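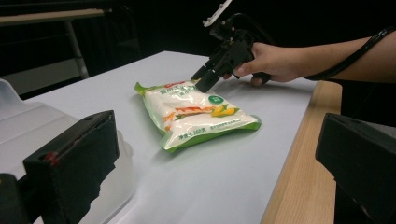
Dry Goods and Storeroom Working Group
Batcombe Dining Services

Minutes of the June meeting
Held in the Preparation Room, Batcombe Main Kitchen, at 2:00 p.m.

Chair: Declan Lynch, Kitchen Operations
Represented: Main Kitchen, Undberg Dining Room, Purchasing, Bakery, Food Safety
Apologies: Evening Service

1. Opening and minutes of the previous meeting

The Chair opened the meeting and welcomed the new representative from the Bakery. The minutes of the May meeting were approved with one correction. Under item 4, "rice flour" should read "rice vinegar."

2. Matters arising

2.1 The damaged shelf edge in the Undberg storeroom has been replaced. The item is closed.

2.2 The request for a second set of kitchen scales remains with Purchasing. The Bakery asked that the scales read in both grams and ounces. Purchasing agreed to add this to the order form.

2.3 The revised cleaning schedule was circulated. Food Safety noted that the inside of the flour bin lids had been left off the list. To be added.

3. Corn starch: change of product

3.1 Purchasing reported that the previous corn starch is no longer offered in the size the kitchens use. The proposed replacement is the edible corn starch supplied through Ngau, packed in 250-gram bags. The bag is white with green sealed edges and carries a small red brand logo above the product name, which is printed in Chinese.

3.2 The Main Kitchen reported on its use of the product in sauces, soups and the batter for fried vegetables. Results were satisfactory in all three. The cooks asked that the recipe cards continue to give corn starch by weight, as spoon measures had varied from one shift to the next.

3.3 The Undberg representative raised a concern about identification. The bag is illustrated with a long red and orange item resembling a sausage, along with an ear of corn and a smaller vegetable. Staff who do not read Chinese could take it for a seasoning or a snack product, particularly when bags are stored face up in a drawer. The net content is given in small green print low on the front and is easily missed.

3.4 After discussion it was agreed that every bag should receive an English shelf label on arrival, reading CORN STARCH, with the weight and the date received. The label is to be placed on the plain white area of the front and must leave the product name and the net content uncovered. Food Safety asked that any date or batch marking on the packaging also remain readable.

3.5 The Bakery asked whether the product might be used in place of the starch in its custard base. The Chair ruled that this was a recipe matter and referred it to the Bakery for trial. The present custard recipe stands in the meantime.

3.6 Purchasing confirmed that the first regular order will be for 85 bags, of which 18 will go to Undberg and the remainder to the Main Kitchen and Bakery store. No objection was raised.

Decision: The product was approved for use in all kitchens, subject to the labeling in 3.4.

4. Storage of opened bags

4.1 Food Safety reminded members that a soft bag cannot be closed properly once it has been cut. Folded and clipped bags of starch and potato flour were found in both storerooms during the last inspection, and powder had spilled onto the shelf below.

4.2 It was agreed that opened starch is to be emptied into a Plusta lidded container and the container labeled in the same manner as the bag. The front panel of the bag should be kept in the storeroom folder until the contents are used up. Old stock is to be finished before new stock is added, and the container washed and fully dried between fillings.

4.3 Purchasing holds 42 containers in the basement store. Kitchens may draw on these by signing the sheet inside the door. Lids are kept separately, on the upper shelf.

4.4 The Main Kitchen asked whether clips could still be used during service. Food Safety agreed to this for a single shift, provided the bag is emptied into a container before closing.

5. Layout of the dry goods shelves

5.1 The Chair proposed that thickeners be kept together and apart from baking powder and powdered sugar, with corn starch at waist height. Undberg preferred to keep its alphabetical arrangement. It was agreed that each storeroom may keep its own order so long as a shelf plan is posted by the door.

5.2 Unopened bags are to be laid flat in shallow trays, with the printed front facing up. The Bakery noted that its trays are in poor condition and asked for replacements. Purchasing to advise on cost.

6. Actions

Purchasing: place the corn starch order with Ngau; obtain a price for trays; amend the scales order.
Food Safety: issue label wording; update the cleaning schedule.
Main Kitchen: check recipe cards for spoon measures and convert to grams.
Bakery: carry out the custard trial and report.
Undberg: post a shelf plan.

7. Other business

The Evening Service had asked in writing for a hook for the storeroom step stool. Approved.

8. Next meeting

The group will meet in the same room in July. Items for the agenda should reach Declan Lynch in advance. The meeting closed at 3:10 p.m.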